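Can any robot arm plate up food yet, or is it all demos?

Our works canteen does 400 lunches a day and the boss has been sent a brochure by Zonov. Has anyone had one in a real kitchen?

Answer 1
No. Save your money.

Answer 2
We trialled a Rililura arm in August. It was fine with bread rolls. Foil trays were another matter – they bend if you so much as look at them, and it squashed 7 out of 70 on the first morning. Our newest kitchen hand squashed none. Ask Zonov for a full shift in your own kitchen, with your own trays, and stay to watch.

Answer 3
Agree with the above. One sausage in one tray proves very little – ask what it does at ten past twelve with a queue.
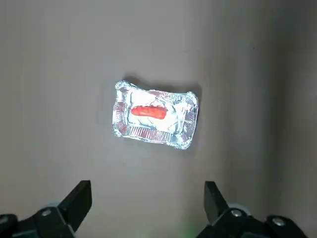 And get the cleaning times in writing.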